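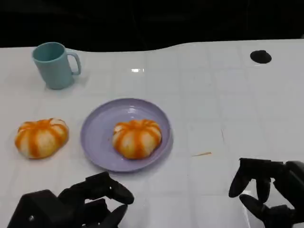
Bravmont Handschlaufe Isley aus Rindleder für Messsucherkameras

Artikelnummer 2069
Farbe: Cognac, Naht in Dunkelbraun
Lieferbar, Versand am nächsten Werktag

Die Handschlaufe Isley ist für Fotografen gemacht, die ihre Kamera den ganzen Tag in der Hand tragen und keinen langen Gurt um den Hals möchten. Sie passt an alle Kameras mit runden Ösen, also an die meisten Messsucherkameras und an viele ältere Spiegelreflexmodelle. Das Leder ist pflanzlich gegerbt und wird in unserer Werkstatt von Hand zugeschnitten. Am Anfang fühlt es sich etwas steif an. Nach zwei bis drei Wochen täglichem Gebrauch legt es sich gut um das Handgelenk.

Die Länge der Schlaufe beträgt 221 mm, gemessen vom Ring bis zum äußersten Punkt. Diese Länge hat sich für die meisten Hände als richtig gezeigt, auch mit dünnen Handschuhen. Wer eine sehr schmale Hand hat, kann den kleinen Schieber aus Leder näher zum Gelenk ziehen. Der Schieber hält durch Reibung und hat keine Schnalle, die das Gehäuse verkratzen könnte.

Zwischen dem Ring und der Kamera liegt ein rundes Schutzleder. Bitte montieren Sie es immer mit, denn der Ring ist aus gehärtetem Stahl und macht sonst mit der Zeit Spuren im Lack.

Technische Daten

Material: Rindleder, pflanzlich gegerbt
Breite des Bandes: 8 mm
Länge: 221 mm
Ring: Stahl, schwarz beschichtet
Verschluss: keiner, Schieber aus Leder
Lieferumfang: Handschlaufe, Ring, Schutzleder, Montagehilfe aus Kunststoff, Stoffbeutel

Montage

Öffnen Sie den Ring mit der Montagehilfe, bis ein kleiner Spalt entsteht. Führen Sie zuerst das Schutzleder auf den Ring und dann den Ring durch die Öse. Drehen Sie ihn so lange weiter, bis er wieder ganz geschlossen ist. Ziehen Sie danach einmal kräftig an der Schlaufe und halten Sie die Kamera dabei über eine weiche Unterlage. Bei Kameras mit flachen Stegen statt Ösen ist der Ring nicht geeignet. Dafür führen wir den Adapter Achari (Artikelnummer 2801), der einzeln bestellt wird.

Pflege

Leder braucht nicht viel. Wischen Sie Staub mit einem trockenen Tuch ab und benutzen Sie zweimal im Jahr eine kleine Menge farbloses Lederfett, am besten das von Zoter, das wir auch in der Werkstatt nehmen. Wenn die Schlaufe im Regen nass geworden ist, lassen Sie sie langsam bei Zimmertemperatur trocknen, nicht auf der Heizung. Das Cognac dunkelt im Licht nach, und kleine Unterschiede im Ton zwischen zwei Stücken sind normal.

Fragen zum Produkt

Passt die Schlaufe zusammen mit einer Bereitschaftstasche? Ja, wenn die Tasche die Ösen frei lässt. Bei Halbtaschen ist das fast immer so.

Gibt es sie auch in Schwarz? Die schwarze Ausführung kommt im September wieder. Sie können sich per E-Mail auf die Liste setzen lassen, eine Anzahlung ist nicht nötig.

Kann man ein Monogramm prägen lassen? Bis zu drei Buchstaben, blind geprägt, auf der Innenseite. Geprägte Stücke können wir leider nicht zurücknehmen.

Bei anderen Fragen schreiben Sie bitte an Jolán Bíró in der Werkstatt und nennen Sie das genaue Kameramodell.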